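**Five-finger hand vs. plain gripper on the same humanoid – worth it?**

**ursu_bench** wrote on 9/6/24:

OK so we've been going back and forth on end effectors for weeks and I want some outside opinions before I sign anything. Same robot, two arms, a five-finger hand and a gripper. The job is dull household stuff: pick up small containers, carry a bucket, put things down without smashing them. The hand is the one we're thinking of buying two of.

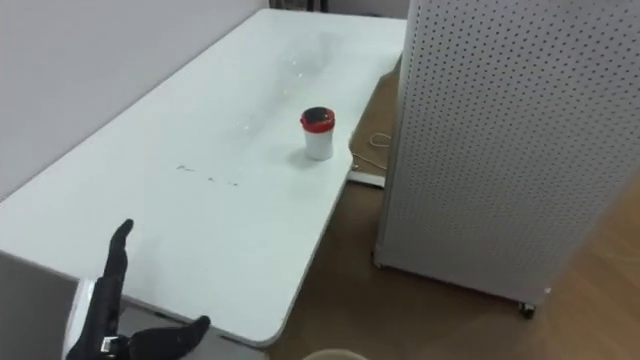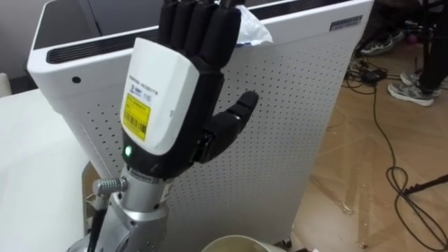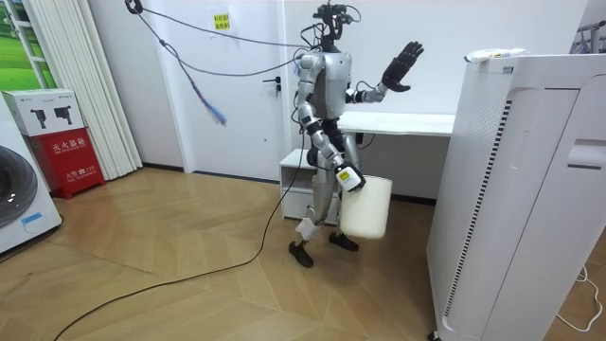 Emilian Mocanu disagrees with me on the whole plan, by the way, and he gave me permission to post his view: skip the hand, buy a second gripper, and spend the difference on a decent wrist camera. He thinks finger count is what people shop for when they haven't written down their task list yet.

I get it, but our list has spray bottles and scissors on it, and I can't see a gripper doing either one. Current scores over 600 small pickups per side: the hand dropped 63, the gripper dropped way fewer (my gripper log has a hole in it from February so I won't quote a number). Carrying anything with a handle, the gripper wins easily.

---

**Solon_tinkers** wrote:

I'm with Emilian. 63 out of 600 is over ten percent! What controller are you running the fingers on? If it's plain position control, that's your drops right there. We moved ours to current limits per finger and it got a lot calmer with lids and jars.

---

**ursu_bench** wrote:

Position control, yeah. I tried current limits for one afternoon and the thumb kept giving up early, so I went back. Maybe I quit too soon?

---

**prevatik_fan** wrote:

You quit too soon lol. Set the thumb limit higher than the others, it's working against all four of them. Also I don't buy the "fingers are for shopping" line. We ran a gripper-only setup on the Cinley bench for a whole season and ended up printing a different adapter for every tool. By the end we had a drawer full of adapters and a robot that still couldn't squeeze a trigger.

---

**Solon_tinkers** wrote:

Sure, but your adapters worked, right? I'd take a drawer of printed parts over recalibrating fingers every morning. And where's your camera? With a head view only, the hand covers up the thing you're grabbing in the last few inches. A gripper does that too, just less.

---

**ursu_bench** wrote:

Head cameras only for pickups so far. And yes, the back of the hand is a big white block when it comes up in front of the lens – I lose the object right when I need it. I've been coming in from the side to get around it, which is slow and eats table space.

---

**prevatik_fan** wrote:

Then Emilian is right about the camera and wrong about the hand. Put one at the wrist, looking along the thumb side. Keep it mixed: hand on one arm, gripper on the other. Why does it have to be a matching pair anyway?

---

**ursu_bench** wrote:

Spare parts, mostly. One type of hand, one box of spares, one driver to babysit. But I'm coming around on mixed. Going to do another 600 with the thumb limit raised and a wrist camera zip-tied on, and I'll post both logs, February hole included.

---

**Solon_tinkers** wrote:

Use the same objects in the same order for both sides please, or we'll be arguing about it for another three pages. And put the bucket back on the list, half full.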